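Cuaderno de taller, club Aklow
10/09/2025

Empiezo por lo que dejé a medias ayer, que si no se me va: la vitrina de Crisóforo Carrillo. Por si alguien abre este cuaderno dentro de un tiempo y no sabe de quién hablo, Crisóforo llevó el material del primer equipo del Aklow media vida, y antes había jugado de lateral en el filial (poco, decía él, y mal). Se retiró en marzo y la directiva quiere tener lista una vitrina en el pasillo de vestuarios para el partido contra el Sandoval. Me ha tocado a mí montarla, y encantado, porque a mí me enseñó a poner tacos cuando yo no sabía ni por dónde se cogía la llave.

Lo primero, las botas. Son las que usaba él de jugador, de cuero, con la puntera abierta en la izquierda. Montserrat Pacheco quería coserlas enteras y dejarlas como nuevas. Yo le dije que ni hablar, que las botas están así de tanto darle y que se quedan así. Al final hemos llegado a un apaño: ella da cuatro puntadas por dentro para que no se abra más y por fuera no se toca. Les he pasado grasa de caballo dos veces, muy poca, con trapo de algodón. La segunda mano oscureció un pelín la lengüeta derecha, así que ¡no dar una tercera!

El balón es otro cantar. Lo tenía deshinchado en una bolsa desde no sé cuándo y la cámara no aguanta. Probé a meterle aire despacio, con la aguja bien engrasada, y a la hora estaba otra vez blando. Ezequiel Quintero propone rellenarlo con guata por la boca del cordón, que en teoría le da forma sin forzar las costuras. Me gusta la idea, pero quiero probar antes con el balón viejo de los infantiles, el que ya no vale para nada. 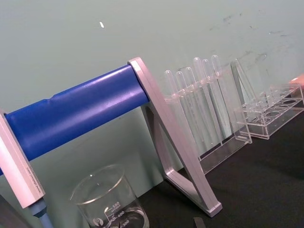
Barra azul con sus soportes gris claro, sobre la mesa negra.

Camisetas: hay tres y solo caben dos. La del ascenso va seguro. La otra duda es entre la verde de manga larga y la que le firmaron todos el día de la despedida. Guadalupe Galindo dice que la firmada, porque la gente se va a parar a buscar nombres, y creo que tiene razón. Lo malo es que la tinta de rotulador se come la luz y en ese pasillo tenemos un foco que parece el del estadio. He pedido a Forkutlow precio de una lámina con filtro para el cristal. Si tardan mucho, quitamos el foco y ya está.

Medidas del hueco, que las he tomado tres veces y por fin me salen iguales: 84 cm de ancho por 81 de alto. El plano de obra decía otra cosa, pero el plano de obra también decía que ahí había un enchufe. La balda de arriba tiene que quedar bastante alta para que la camiseta cuelgue sin doblar el faldón. Ojo con el rodapié, que sobresale y no deja apoyar la caja a ras.

Lo que más me ha entretenido ha sido la libreta. Crisóforo apuntaba todas las salidas de material: quién se llevaba qué, si lo devolvía, si lo devolvía limpio (aquí hay comentarios que no se pueden exponer, je). La última anotación es la 926 y pone «un par de medias, portero, que no las pida más». Me la leí de pie, entera, con el café enfriándose al lado. Mawuli Owusu, que coincidió con él de juvenil, me contó que a los chavales nuevos les guardaba siempre una sudadera seca para después del entrenamiento y que luego se hacía el enfadado si le daban las gracias.

La libreta la quiero abierta por una página buena, pero sin forzar el lomo. He hecho una cuna de cartón pluma y se vence hacia la izquierda. Mañana la repito con más base. De momento queda cerrada y envuelta en papel, en el armario de arriba, NO en la mesa de las bombas.

El texto de la cartela lo ha escrito Guadalupe y está muy bien, aunque le sobra un párrafo. Le he tachado lo de «leyenda», que Crisóforo nos lo tira a la cabeza. El rótulo lo hace Pamon en vinilo blanco y todavía me piden el archivo con las letras trazadas.

Pendiente:
Probar la guata en el balón de infantiles (Ezequiel).
Puntadas de la bota izquierda (Montserrat).
Rehacer la cuna de la libreta.
Preguntarle a Crisóforo el año de la camiseta verde, que en la etiqueta no se lee y cada uno dice uno distinto.
Llamar a Forkutlow otra vez.
Comprar tornillos de latón, los cortos.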